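Teaching by hand: how Kokside records its demonstrations

Print this page | E-mail this article

Tiina Laitinen has been recording demonstrations at Kokside since the company had one arm and one pair of hand controllers. She now runs the teleoperation side of the Dunimau project, which trains manipulation policies for small household items. Aatos Mäkelä writes the software that turns her operators' sessions into training sets. I spoke to them both in December.

The first thing Laitinen wanted to settle was vocabulary. Kokside uses two methods. In kinaesthetic teaching, the operator takes hold of the arm and moves it through the task with the motors in gravity compensation. In teleoperation, the operator stands to one side and drives it with a controller.

"People call both of them demonstration, and for a paper that's fine," she said. "For the person doing it they are different jobs. With your hands on the arm you feel the weight and you feel contact. With the controller you get position and a bit of lag, and you have to learn to look."

Dunimau began with hand guiding and moved over to remote control after the first 173 episodes. The reason was mechanical. An operator holding the forearm tends to brace it, and the joint torques recorded in those episodes contained the operator as well as the load. Mäkelä tried to subtract the bias and gave up.

"You could see who had recorded an episode from the torque trace alone," he said. "The policy could see it too."

The controllers in use now are made in-house, to a design by a former colleague called Toivonen, and the name has stuck to the hardware. A Toivonen maps hand motion to gripper motion at a fixed ratio, with a clutch button so that the operator can reposition without moving the arm. The jaw opening is set by a trigger. Laitinen's view is that the trigger causes more bad episodes than everything else on the controller.

"New operators close too early. They see the fingers on either side of the thing and they squeeze. I ask them to stop with the jaws open, look at the wrist view, correct sideways, and only then go down."

The wrist view matters to her because it is what the policy gets. Operators may look directly at the table while they learn the controls, but recorded sessions are driven from the screen. If a grasp cannot be judged from the wrist camera, she argues, a demonstration of it teaches the wrong thing.

Mäkelä was more relaxed about image quality than I had expected. Blur is kept. Fast approach moves smear the picture - the worst of it comes when the operator swings the wrist - and an earlier filter in the Elitz pipeline dropped any image below a sharpness threshold. That left gaps in the middle of the motion, and the trained arm hesitated in the same places.

"We took the filter out," he said. "The robot will see blur when it runs. It should have seen some before."

Cups come up often in the current task list. A container with something inside it presents two possible targets close together, and the fingers can hide part of both during the approach.

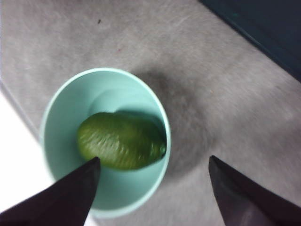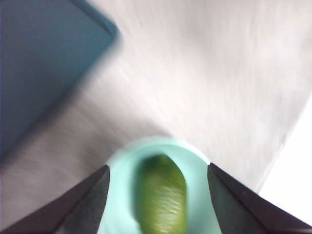

Wrist views with the green item in the mint-green cup.

What gets thrown away

Each episode is reviewed by someone other than the operator. Rejection is for a small set of faults: a clutch press during contact, a dropped connection, or a pause longer than 5 seconds. Failed grasps are kept if the operator recovers without help, and labelled as recoveries.

"I used to delete those," Laitinen said. "They were untidy. Then Aatos asked me for more of them."

The target for the next release is 2,000 accepted episodes. Sessions are limited to 20 minutes, after which Laitinen finds that the trigger finger gets lazy and the approaches get shorter. She has asked for a lighter spring. Mäkelä would prefer to log grip pressure first and change the spring afterwards, and the two had not agreed on this when I left.

Related items
- Gravity compensation on a small arm: setting the payload
- Clutch buttons and how operators use them
- Elitz pipeline: notes on time alignment
- Labelling recoveries in demonstration data

Print this page | E-mail this article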